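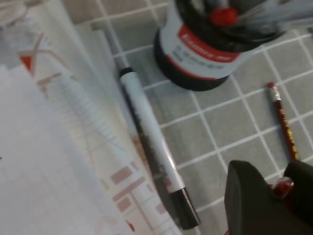 Kavanagh

My writing desk in February, small gallery

I live in a rented room near the Elteditz tram stop, and most of the day I am translating manuals at this desk. In winter I don't go out so much, so I began to put my stationery in order. I had bought too many pens, as always. For this page I left everything where it was.

The gray cover with the white grid I like very much. It gives a quiet background, and when I need a straight line quickly, I put the ruler along one of the lines. A white marker with a black cap rests by the papers, and on the other side there is my short red pencil with the eraser. I use red pencil for second corrections and ordinary pen for the first. The printed page belongs to the pile I call "later" – I am a little ashamed how long this pile already is. I bought the pencils in a pack of 16 at Jistell, the small shop behind the market, and 13 of them are still in the drawer.

The black mesh holder is for the things I take in my hand every day. The silver marker and the red pens stay in it, and the label is still on, with the barcode and everything. I always plan to take off such labels and then I forget. The whiteboard marker and the red pencil are lying on the mat next to it. In the evening, at 9 p.m. or later, they should go back to their places, but in the morning I take them out again as the first thing, so I am not strict with this rule.
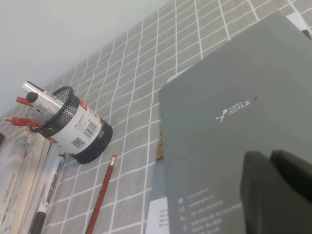 Which pencil is good for correcting a long text on paper?

I would take a red one that is not too hard, with an eraser on the end. A hard pencil presses into the paper, and after you erase it you can still see the mark from the side. Sharpen it often, but only a little each time.

Next I will show the shelf with the notebooks, mostly from Brondadus.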